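Stocking and Facing a Refrigerated Beverage Cooler

Dramstead Retail Training Office
Reference sheet 29, revised Jul 26, 2020

This page sets out the procedure for filling, facing and rotating bottled drinks in the upright beverage coolers used at the Fanport and Portela stores. It applies to all staff assigned to the opening or closing shift. Questions may be directed to Liette Melnyk, who maintains the store procedures.

Before you begin

Bring the stock cart to the cooler with the cases already sorted by product. You will need the current shelf plan, a clean cloth, a box cutter with a guarded blade and the stock sheet for the cooler you are filling. Put out the wet floor sign if there is any condensation near the base.

Record the cooler temperature on the stock sheet before opening the door. If the reading is outside the limits printed on the sheet, do not load the cooler. Notify the shift supervisor and return the cases to the back room.

Step 1. Check the shelf plan

Each lane is assigned to one product. Compare the plan with the shelves and note any bottle standing in the wrong lane. Move misplaced bottles first. An empty lane must stay empty until its own product is available; it may not be filled with a neighboring product.

Step 2. Clean the shelves

Work from the top shelf down. Slide the bottles to one side, wipe the shelf surface and the front edge, and dry both. Dividers that have come loose should be pressed back into place until they hold firmly. Sticky residue is to be removed with warm water and mild detergent. Do not use glass cleaner inside the cabinet.

Step 3. Rotate by date

Take the remaining bottles out of the lane and read the date on each one. New stock goes to the back and older stock to the front. Bottles within two days of their date are removed and entered on the stock sheet under code 191. This step takes the most time and should not be shortened during busy periods - a lane that has been filled from the front will have to be emptied and done again.

Step 4. Load the lanes

Load one product at a time. Stand each bottle upright and let it rest against the one behind it. Do not force an extra bottle into a full lane, as this bends the dividers and can keep the door from closing.

Products that look alike need particular attention. Dark drinks are sold under both red and white labels, and the color of the cap is often the quickest way to tell a stray bottle from its neighbors. Thin white dividers mark where one lane ends and the next begins.

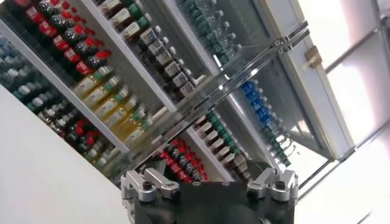
Step 5. Face the front row

Turn the first bottle in every lane so that the main label points straight toward the customer. Pull it forward to the shelf edge without letting it hang over. Check that price tags match the product above them, and replace any tag that is torn or faded.

Step 6. Close and record

Close the door and confirm that the seal meets the cabinet on all sides. Wipe fingerprints from the glass. Enter the number of cases used, your initials and the closing temperature on the stock sheet.

Seasonal changes

A separate shelf plan is issued each December and replaces the standard plan until it is withdrawn. Requests for changes to lane assignments should be sent in writing to Maiara Lins at the Grustport office, quoting form 3654.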